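Home | Archive | Threads | Search
2 min read

Re: [uvach-bench] Sorting the shared parts table

Naledi Tshabalala wrote:
> Can we agree on where things go before the May clear-out? I spent
> most of an evening in April hunting for the 40 W iron tips. Also,
> does the pad stay on the table or not?

The pad stays. Small parts roll on the bare top, and the fabric stops them. Proposed layout: bin at the back left, zippered case next to it, component bags in front of the case, hand tools toward the middle.
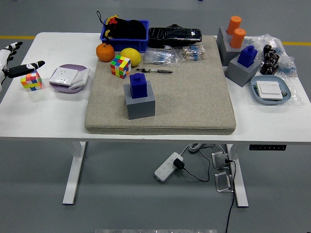 Table with pad, bin and bagged components.

Bagged components stay in clear bags, one type per bag. The tan-and-blue ones look like resistors, but I have not measured any — please label the bag if you know the values. The socket panel and outlet plate can stay in the lavender-and-white dish until the Rashti wall boxes arrive. Fruit and cubes go to the kitchen shelf.

Iron tips: check the black case first, then the bin.

Kaiwen Liao

Comments (2)

Domnica Preda: Fine with me. Leave one cube out.

Zhuoran Mao: Tips are in my drawer, sorry. Will return all 8.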